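Friday, late, at the kitchen table

I have a result! A small one, and Babar will want to see it survive another batch before he lets me use that word in a meeting, but I'm writing it down tonight while I still have the feeling of it.

The question I've been chewing on since we started in Junville is where one step ends and the next begins. We have first-person recordings of people doing the same bench job hour after hour, and the policy we train for the Zedero arm needs them chopped into pieces it can learn one at a time. Reach, pick, turn, seat, press, let go. On paper that list looks so clean. Then you sit down with the footage and the list falls apart in the first minute, because nobody's hands work like a list.

All of February so far I've been cutting by hand speed. Hand slows down, cut. Hand speeds up, cut. It's the standard trick and it worked nicely on the Janjua data, where people were moving cartons and a slow hand meant a hand that had arrived somewhere. On the security seals it's a disaster. The work is so small that the hands are slow nearly all the time, and the interesting part happens in the fingertips while the wrist sits still. I had segments that ran for 40 seconds with who knows how many inserts in them, and others that were one twitch long.

So today Chantelle and I went back to the stills, which I should have done at the beginning. She put one up on the big monitor and made me say out loud what each hand was for.
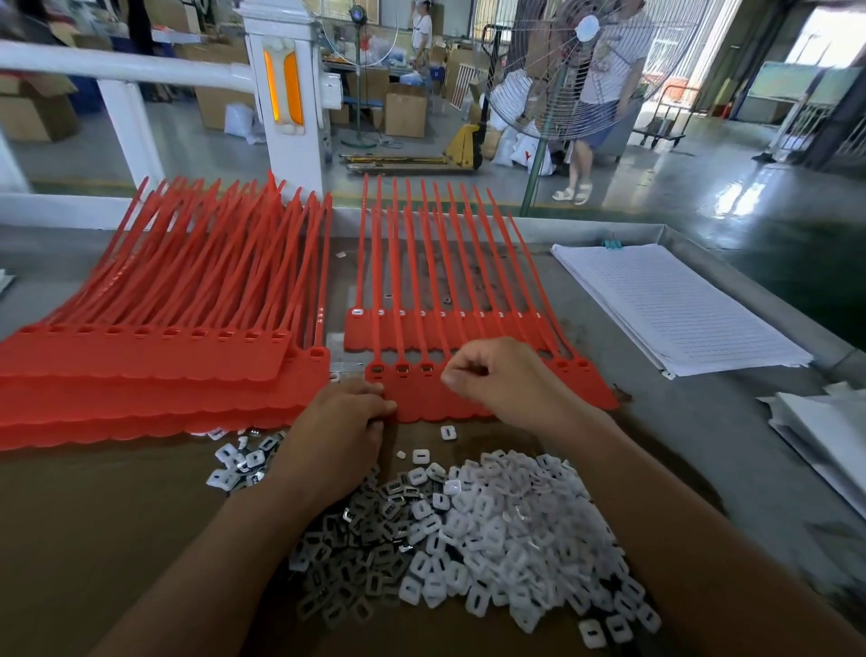

Left hand on the strip, right hand at the heads.

I must have looked at that kind of moment a hundred times and only ever watched the right hand, the clever one. Chantelle asked what the left one was doing and I said "nothing, holding," and she just raised her eyebrows at me. Holding is the whole thing! The left hand is the fixture. If it's pressing, the strip belongs to the job, and when it lifts, something has changed: a new strip, a trip to the pile, a finished row. The quiet hand marks the big boundaries and the busy hand marks the little ones inside them. Two clocks, one for each hand, and I'd been averaging them together into mush.

I rewrote the cutter over lunch (cheese sandwich, crumbs in the keyboard, sorry Babar). It now runs in two passes. The first pass looks only at the supporting hand and asks whether it is pressing on something or free. That gives long chunks. The second pass goes inside each chunk and looks for the fingers of the other hand closing and opening. No wrist speed anywhere. I left the old version running on the second machine for comparison, mostly because I didn't trust myself.

Then we marked 33 clips by hand, Chantelle and I in separate rooms so we couldn't influence each other, and checked both cutters against us. The old one agreed with us on barely anything below the level of a whole strip. The new one follows us so closely that in 2 of the clips I went back and changed my own marks, because the machine had caught a regrip I'd missed. I did a lap of the corridor after that. Chantelle stayed in her chair but she was grinning. 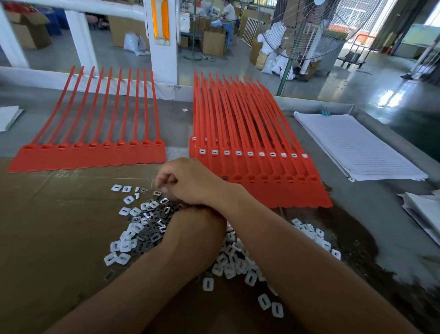
What still beats us is the bit between strips, when the first pass says "free" and the second pass has nothing to hang on to. The hands come together, or one goes under the other, and the model has been trained on the idea that each hand is its own tidy object. The worst still for it has the right hand resting on top of the left one, and the left pressed down into the heap of inserts, so half of what I want to measure is hidden under knuckles. My cutter labeled that "hold strip," very confidently, because a hand was pressing on something. Pressing, yes. On a strip, no! The seals are behind the arms, a flat row on one side and the thick stack on the other. So contact alone isn't enough, I need to know contact with what, and I think I can get it cheaply. Red under the hand or no red under the hand. It's almost embarrassing how far a color check might take us on this one task, and how useless it will be on the next.

Babar came by at four and I showed him all of it, too fast, standing up. He let me finish and then asked what happens with somebody who supports the strip with the right hand. I hadn't thought of it. I've written "left" into the code in, I believe, eleven places. It should say "whichever hand moves less," worked out fresh for each chunk. He also wants the whole comparison redone on a batch neither Chantelle nor I have looked at, with someone from the Killotow group doing the marking. Fair. I'd ask for the same if it were his cutter.

He did say "this is good, though" on his way out. I'm keeping that.

I've been trying to do the motion myself, to know it from the inside. I cut a square out of a milk carton, and a slot to push it into, and sat at my desk seating it over and over. Without the other hand pressing, the carton skates away every time. With it, I can nearly do it without looking. I wish I'd done this weeks ago in place of all those velocity plots.

To do next week. Take "left" out of the code. Red check under the supporting hand, then rerun the 33. Ask Chantelle whether a regrip is its own step or part of the seating, since she splits them and I don't, and the marks need to agree before Killotow sees them. Find out if the Zedero gripper can hold a strip down at all with the pads it has now, or if we need softer ones.

Also buy milk, as the carton is now full of holes.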